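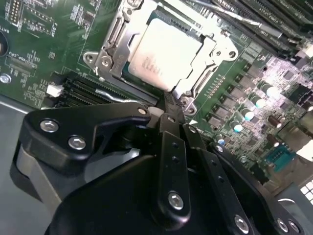

How long should you keep an old desktop computer going before you buy a new one?

As long as it does what you need and the parts cost less than a few nice dinners. I know people like a number of years, but I've never found one that fits everybody.

I've been thinking about this all week, ever since my neighbor Jingyi Tang told me she was ready to haul hers to the curb. She uses it for recipes, taxes, and a family tree that now has 610 names on it (she's very proud of that, and she should be!). It had gotten slow, and her nephew told her it was hopeless. Well, I went over with a flashlight and a can of air, drank two cups of her very good tea, and we found that the drive was nearly full of vacation videos. We moved those to an external drive, and by supper she was back to chasing great-uncles.

That's usually how I start now. Clean out the dust, clear off the files, take a good look at what loads at startup. After that I think about more memory, and then a solid state drive, which made a bigger difference to my own machine than anything else I've ever bought for it. I spent $100 on mine in December and I'm still pleased every morning when I turn it on. 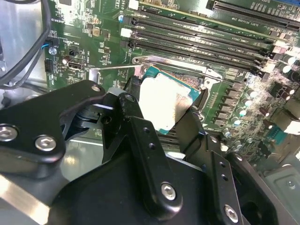
Changing the processor is where I start to hesitate, and I say that as someone who loves to tinker. You have to find one your board will take, and the older ones can be oddly expensive secondhand. My friend Zhiqiang Tan talked me through my first one over the phone, and I must have asked him the same question four times. With the kind where the chip goes down into an open socket on the board, like this one, he told me to keep my fingers on the edges, line it up, and let it settle without pushing. I held my breath the whole time, and then I couldn't find my thermal paste, so I had to drive across town to get some more.

Anyway, Jingyi's keeping hers for now, and she's promised me a copy of the family tree when she gets back past 1850.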